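Writing for Busy Readers
Handout 2: Instructions, Handovers and the Notes We Leave for Each Other

Welcome back, everyone, and thank you for the drafts you turned in after the first session. I read every one of them with a cup of tea (several cups, in fact) and I enjoyed them a great deal. Please bring this handout with you, and a pencil, as we'll be marking it up together.
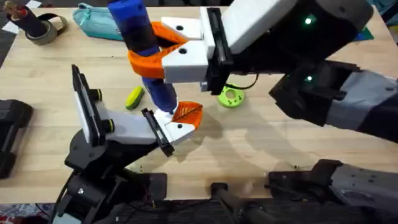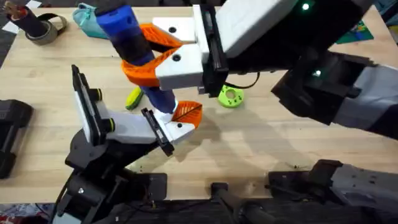 Bonifacio Alcaraz

Last time we talked about letters and email, where you usually know the person at the other end. Today we move on to the handover note, a much humbler creature, and one I'm very fond of. A handover note is whatever you leave behind when your part of a job stops and someone else's begins. It might be a page in a binder, a message at the end of a shift, or four lines on the back of an envelope taped to a door. Most of us write far more of these than we ever write reports, and yet hardly any of us were taught how.

Where to begin

Start with the state of things. I know the temptation is to start with the story of your day, and I do it myself, but the person reading at six in the morning wants to know where matters stand before hearing how they got that way. Compare these two openings, both from a practice set I wrote for the Kumovham library course:

"I got in early and called the supplier, who put me on hold, and then the other line rang, so I called back after lunch and they said the order would be late."

"The Tiden order is late. New delivery date: December 15. I have told the front desk, but I haven't told the branch."

The second one is shorter, yes, but what I really love about it is the last part. It says what hasn't been done! So many notes list the finished jobs, lovingly, one after another, and leave the reader to guess at the rest. If you take only one habit away from this course, let it be a line that begins "Still to do."

Names and pointing words

Look out for "it," "this," "they" and "the other one." You know what you mean by them, but your reader wasn't in your head when you wrote them. One of my earlier students, Nithin Palaniappan, kindly let me share a sentence from his first draft: "Move it to the other shelf once they have signed it." We spent a good part of a class on that sentence. His revision reads: "When the Nair family has signed the loan form, move the form to the top shelf." A little longer, and so much kinder to whoever has to do the moving.

How long should it be?

People always ask me this, and I wish I had a tidier answer. The longest note in our practice set runs to 868 words, and it's a perfectly good one, as it covers the closing of a whole building for the winter. The shortest is 11 words and it's good too. Write until the next person could carry on without calling you, and then stop. If you find you've gone past a page, put the urgent things at the top and leave some white space so the eye can rest.

A word about tone

Handover notes get written when we're tired, and tired writing can come out sharper than we intended. "As I have said before" is almost never needed. Neither is "obviously." Read the note over once as if you were new to the job and a bit nervous about it, and take out anything that would make you feel foolish for not knowing. A "thanks" at the bottom costs nothing, and I've never met anyone who minded one.

In class

We'll work in pairs. One of you will write a note handing over a half-finished task, such as planning a birthday dinner or sorting a closet, and the other will have 15 minutes to read it and write down the very next step. No talking while you do this, please, tempting as it is. Then swap.

For next time

Find a real note from your own work or home and rewrite it, taking out any private details first. Bring both versions. Read chapter 2 of the Ceter workbook as well, but skip the exercise on memos, which we'll do together.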